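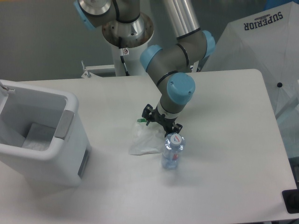
룬게이트 핸드밀 두 달 사용기

작성 2020년 12월

마스티츠 전동 그라인더를 처분하고 룬게이트(Rungate) 수동 핸드밀로 넘어왔습니다. 결론부터 쓰면 아주 만족해요! 아침마다 손잡이 돌리는 시간이 기다려질 정도입니다.

분쇄감

제일 놀란 건 날이 원두를 무는 느낌이에요. 약배전은 예전에 쓰던 코스 핸드밀로 갈면 중간에 턱턱 걸려서 팔이 아팠는데, 이건 끝까지 부드럽게 돌아갑니다. 핸드드립 굵기로 갈면 미분도 확실히 적고요. 11월에 울라리 로스터리에서 산 에티오피아 200g 한 봉지를 전부 이걸로 내려 마셨는데, 마지막 잔까지 뒷맛이 깔끔했습니다.

굵기 조절은 바깥쪽 링을 돌리는 방식이라 뚜껑을 열 필요가 없어요. 딸깍 소리가 또렷해서 어디까지 돌렸는지 헷갈리지 않습니다. 드립은 18클릭 근처에서 시작해 보세요. 저는 거기서 한 칸 더 조여서 씁니다.

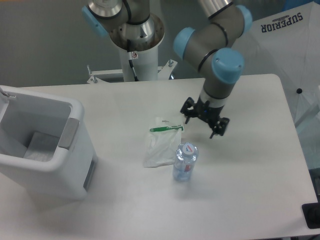 청소도 편해요. 날 뭉치가 공구 없이 빠져서 솔로 쓱쓱 털면 끝이고, 다시 끼울 때 영점을 새로 잡지 않아도 됩니다. 이 부분은 엘바 가리도 님 블로그 후기를 보고 기대했는데 정말 그대로였어요.

아쉬운 점

원두통이 작습니다. 물 300ml로 한 잔 내릴 때는 넉넉하지만 손님이 오면 2번 나눠 갈아야 해요. 그리고 몸통이 매끈해서 손에 물기가 있으면 미끄러집니다. 저는 실리콘 밴드를 따로 사서 끼웠어요(이건 기본으로 넣어 주면 좋겠네요).

에스프레소는 아직 많이 못 해 봤습니다. 모카포트용으로는 잘 갈리고요. 다음 원두는 조금 더 볶은 걸로 주문해 놨으니 그걸로 굵기를 다시 맞춰 보고 댓글에 클릭 수를 적어 둘게요.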